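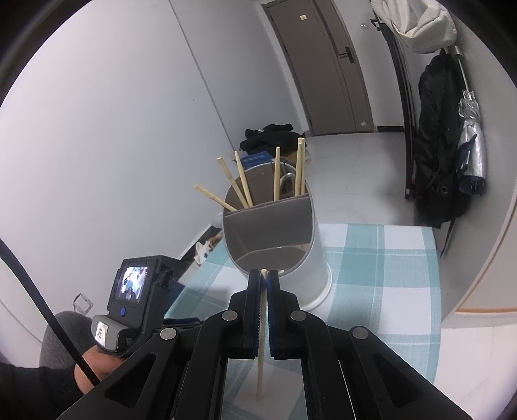 Sunday, late arvo, notebook for the chopstick task

Finally got the new Kisier build of the pose tracker running over the whole chopstick set, and it's so much better than the last one! 100 demos in: 50 with the stick going into the front compartment, 50 into the back. The old build lost track in 13 of them, nearly always when the fingers got in close and the holder took up most of the view (all that plain white, hardly a corner to grab on to). New build loses none. The checked tablecloth is doing a lot of the work, I reckon – when I plot the matched features they sit all over the squares.

Changed in the config:
- mask over our own fingers and linkage grown a bit, the pads were leaking features
- left and right streams now lined up on the shared clock before tracking, not after
- gripper width smoothed with a shorter window, so the release stays sharp

The last one is my favourite. With the long window the policy was learning a sort of lazy half-open and the stick would drag on the rim in replay. Now the open command is a proper step and you can see it in the plots straight away.

Still ugly: tilt of the stick in the fingers. We only log gripper pose, so a stick held a few degrees off looks the same as a straight one unless the image encoder picks it up. Wongsuwan has a line-fit script that might do as an extra input. Try it on the back compartment demos first, they're the harder half.

Training run is queued on Hakilach under clomau-sticks-b. Check the loss before lunch tomorrow and don't touch the mask again until it's done.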